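Court allows Kistton to amend claim in distribution dispute

14 Jul 2019

A judge has given Kistton permission to amend its claim against its former distributor, Hedlund, and has refused Hedlund's request to have the case thrown out.

Kistton, which supplies handset accessories to independent shops, says Hedlund broke a distribution agreement by selling a rival range in the same area. It is also asking for payment on 223 invoices which it says were never settled. Hedlund denies both claims. It argues that the agreement had already ended when the rival range went on sale, and that the invoices were covered by credits it was owed.

The first version of the claim ran into trouble in May, when Hedlund pointed out that the contract had been signed by Oltness, a company in the same group as Kistton, and not by Kistton itself. Hedlund said this meant the wrong party was suing and that the court had no choice but to end the case.
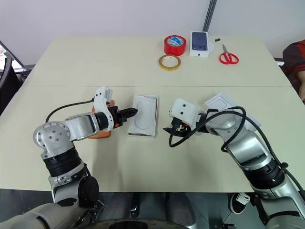 Kistton accepted the mistake and asked to add Oltness as a second claimant. Its lawyers said the two companies shared an office and a sales ledger, and that Hedlund had dealt with both of them for the whole of the contract without complaint.

In a written ruling of 125 paragraphs, the judge said the error was a genuine one and that Hedlund would not be harmed by having it put right. The facts in dispute were the same whichever company brought the claim - and no time limit had passed.

The judge did strike out one part of the case. Kistton had alleged that Hedlund passed price lists to a competitor, Ismont, but the ruling said the claim gave no dates and did not say which lists were meant. Ismont is not a party to the proceedings.

Tshepo Maluleke, for Kistton, said the company was pleased with the outcome and would serve the amended claim within the time allowed. Hedlund said it was considering an appeal.

Kistton must pay the costs caused by the amendment. The costs of Hedlund's own application will be decided at a later hearing.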